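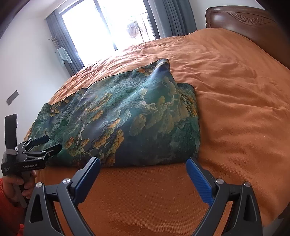 Figure 3. Quilt on a made-up bed, seen from the camera on one hand-held gripper. The second gripper is held upright at the left.

4.2 Rules for recording in occupied homes

The written rules used at the start of the Dremton recordings ran to a single page and had been drafted in a laboratory with one table, one lamp and no curtains. They asked operators to "ensure a clear workspace" and to "avoid clutter in the background". Operators in Brenasness, who were recording in flats where people lived, read this conscientiously and began tidying. Several hours of early material therefore show homes that no resident would recognise, and a policy trained on them would be well prepared for hotels.

We rewrote the page in February. The second version, which we call the Rivas rules after the building where they were first tried, keeps the demand for a clear workspace but defines it: the surface within reach of both grippers must be free of anything that is neither part of the task nor normally there. A bedspread is normally there. So are its wrinkles. Figure 3 meets the rule comfortably, although the bedspread is far from flat and the quilt carries a landscape print busy enough to give any edge detector a bad afternoon. Under the first page an operator might well have smoothed the one and swapped the other for something plain. We now regard both acts as tampering with the evidence.

4.2.1 Visibility of the grippers

Both fingertips of the recording gripper must be in view when the episode opens, and they must be open. The rule sounds too obvious to need writing down, and in the first batch it was the one most often broken. An operator who begins with the fingers already closed on the fabric has made a perfectly good demonstration of everything except how to get hold of the fabric. In Figure 3 the fingers stand apart at the near side of the quilt and both blue pads can be seen, so the start of the approach can be annotated without guesswork.

For two-handed tasks the second gripper should also be visible from the first camera at some point before contact. We do not require the whole device. The operator's hand and sleeve may appear and usually do. An earlier draft prescribed plain dark sleeves, on the theory that a uniform appearance would help segmentation. It was dropped after the operators pointed out, with some patience, that people who fold bedding at home are not generally dressed for the theatre. The red-orange sleeve in the figure, close in colour to the bedspread behind it, is the sort of case the draft would have removed and the kind a hand detector ought to be made to face.

4.2.2 Light

The rules on light caused more argument than all the others together. The laboratory page forbade windows in view. In a bedroom this leaves the operator with a choice of facing the wardrobe or working at night. The Rivas rules permit a bright window provided that the object being handled keeps its outline throughout, and they leave the test to the eye: if a reviewer can trace the edge of the object with a finger on the screen, the episode stands. The window in Figure 3 is flooded with white and the laundry on the balcony beyond it is reduced to pale shapes. The quilt remains easy to trace, highlights included, and the episode stands.

We considered replacing the finger with an exposure measurement. Two were tried. Both rejected glossy fabric with great consistency, including glossy fabric that every reviewer could see perfectly well, and we went back to the finger.

4.2.3 Things that belong to other people

Consent from the household covers the room. It does not cover whoever is walking past the window, the name on an envelope or the contents of a screen left on. Operators are asked to stand in the doorway before starting and look for these three, and to turn them over, draw a curtain or move along the bed as needed. Household textiles and furniture are left as found. We see no reason to hide a towel on a hook, and a headboard with carved scrollwork is no more confidential than a plain one, though it does make a room easier to recognise. For that reason the release form shows the householder sample views from the cameras as mounted, wide angle and all, instead of describing them in words. People tend to imagine a camera sees what they are looking at. A wide lens on a gripper also sees the wall, the switch by the door and the far corner where the ironing has been put for the visit.

Lettering on the recording equipment is a smaller matter. The maker's name can be read on the second gripper in Figure 3, and the first page would have had it taped over. Tape came loose, got into the jaws and appeared in the data as a deformable object nobody had annotated. Lettering now stays uncovered, and reviewers are asked only to check that no model is being scored on reading it.

4.2.4 Rejection and the reviewer's temper

Every episode is checked by a reviewer who was not present at the recording. A rejection must cite a rule by number. This single requirement did more for the quality of the reviews than any of our training sessions, chiefly by abolishing the category "looks odd". Of the 976 episodes submitted under the Rivas rules, 335 were sent back at first review, and 331 of these cited a rule that existed. The remaining four cited rules which the reviewers evidently felt should exist. We read them with interest and adopted one, on the minimum time the grippers must be held still before an approach.

The commonest ground for rejection was fingertips out of view, followed by an object losing its outline against the light. Clutter, which had dominated the complaints under the first page, hardly featured once it had been defined. We cannot say how much of this reflects better recordings and how much reflects fewer things being called clutter. The two were changed in the same week, a decision we would advise others against.

4.2.5 What the rules do not cover

The rules say nothing on how a task should be done. Operators fold, lift and straighten bedding in their own ways, some of which made the authors wince, and no method is marked down. They also say nothing on pace, beyond the short pause before the approach. A version with a recommended order of grasps was circulated at Hatus and was politely ignored in full.

Nor do the rules settle what counts as a finished bed. For bedding tasks we record the operator's own declaration that the task is complete and keep it apart from the reviewer's opinion. Agreement between the two is reported in the next section, together with the cases in which the householder, consulted afterwards, disagreed with both and remade the bed.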